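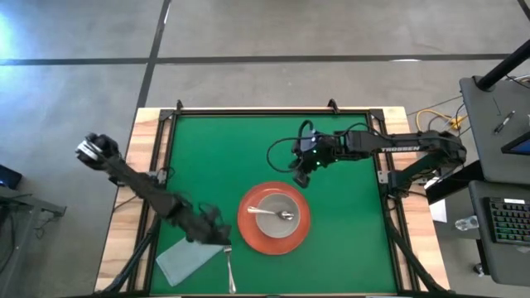 Issue 11, p. 8

Home Fiction Essays Back Issues Submit

The Setting

By Harsh Uniyal
02/04/2025

The manual for the dining room at Nakholm ran to 416 pages. Drakos had written the section on place settings, which occupied eight of them and had been revised more often than the rest of the book combined.

The standard was as follows. The large plate goes down first, orange-red, centered on the green mat. The small gray plate goes on top of it. The fork stands to the left of the plates with its tines away from the guest. The napkin goes to the left of the fork, folded, pale blue-gray. The spoon lies across the gray plate with the bowl to the right.

The spoon was the point of dispute. Every other house in the Yimyam group put the spoon on the right side of the plates, upright, parallel to the fork. Drakos had laid it across the gray plate since the first winter, and when the group office wrote to ask for the reason, he answered that the reason was given in section 4. Section 4 said that the spoon lies across the gray plate.

In December the office sent an inspector named Virnilano. She brought a steel ruler and a form. She stood at the wooden table for a while without writing.

"The napkin is at an angle," she said.

"Yes."

"Is the angle specified?"

"It is specified that it be folded," Drakos said. "The angle is left to the person."

She wrote this down. She measured the bare wood on the left side of the mat and then on the right, and entered both values. She lifted the spoon, looked at the gray plate under it, and put the spoon back. The handle now sat a little farther to the left than before. Drakos did not correct it.

"Who was the first guest?" she asked.

"My wife."

"And she set the spoon like this?"

"She ate soup at four in the afternoon and put the spoon down when she finished. I cleared the table the next morning." He considered whether the answer was complete. "I cleared it the next week."

Virnilano turned the form over. The back had a field for exceptions, two lines long, with a reference number already printed: 938. She wrote in small capitals, slowly, and let the ink dry before she closed the folder.

The revised group manual came out in spring. The place setting was a single page now, with one diagram, and the spoon in the diagram stood upright on the right. A footnote said that Nakholm was exempt — see exception 938.

Drakos filed the page in the binder behind his own eight. Then he went out to the dining room, where the concrete floor had been swept, and moved the napkin a few degrees so that one corner pointed down and to the left.

More fiction
Stedance, Late Shift
The Inventory of the Lower House
Two Keys for One Door
A Letter to the Boiler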